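Laminate Care and Repair: Frequently Asked Questions
Dastine Office Furnishings, Product Support

Which cleaners can I use on a laminate desktop?
Use a soft cloth, warm water and a small amount of dish soap. Wipe with clean water afterward and dry the surface. Do not use scouring powder, steel wool or wax polish. Wax leaves a film that collects dirt and dulls the finish.

Can I use bleach or disinfectant?
Diluted disinfectant is acceptable if it is rinsed off within 3 minutes. Undiluted bleach will discolor darker finishes. Test it first on the underside of the top.

The edge strip is lifting. Do I need a new top?
Usually not. Strips applied with hot-melt glue can be reset with a household iron on low heat. Place a sheet of parchment paper between the iron and the strip, heat for a few seconds, then press with a wood block until cool.

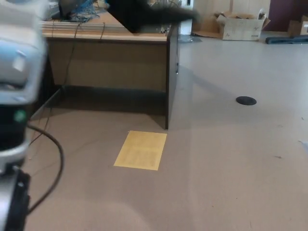 If the strip has cracked or a section is missing, order replacement edging by the roll. Quote the finish code printed on the label under the top. Rolls are 17 feet long and are not cut to size.

Can scratches be removed?
Laminate cannot be sanded. Light scratches can be hidden with a matching repair pen. Deeper damage should be filled with laminate repair paste, applied in thin layers and scraped level before it sets.

How much weight will the top support?
Ratings differ by model and are given in the assembly sheet. The load must be spread evenly.

Who handles finish matching for discontinued ranges?
Send a sample at least 4 inches long to Mirjana Dimitriou in Product Support. The Uludura and Pivlow ranges can still be matched. Tomić finishes cannot.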